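Tetusa two-arm handling project
Progress report to Judeck, second period
Prepared by Jarlath Ó Briain, Mac Suibhne
7 March 2019

Work stopped for 3 days this period after a fault on the right arm. The gripper was closing late, and on two runs it kept moving after the stop command. No one was hurt. We reported both events the same day and pulled the arm out of the floor-level trials until we had a cause.

The log covers 892 cycles. The late closing shows up only when both arms reach down low together, and never when one works alone. We first blamed the control software and lost a day to that.
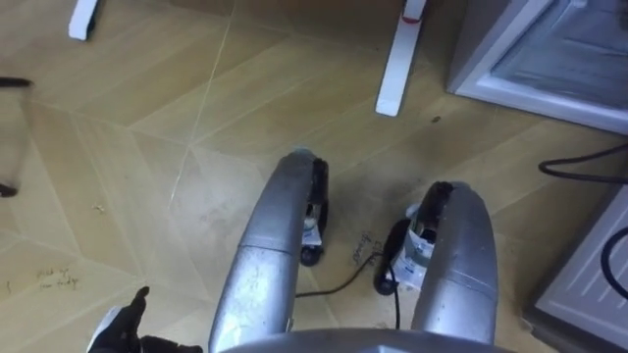 The fault was traced to a worn connector inside the right wrist. At full reach the strain opened the contact for a moment, and the stop signal was dropped with it. We replaced the connector and then ran 200 low reaches without a repeat. Floor cable is a separate problem. With both grippers working this close to the tiles, a black cable lying underneath them is a snag risk, and our written procedure said nothing about it. It now calls for a clear floor before power is applied to the arms.

Still open: the stop signal runs on a single line. Utero has quoted for a second one - we would like your approval to spend from the repair budget. If that comes through, fitting should be done by August. Until then the arms run at reduced speed.

Last updated by J. Ó Briain
2 comments | 0 shares
Contact the project office | © Mac Suibhne | Back to top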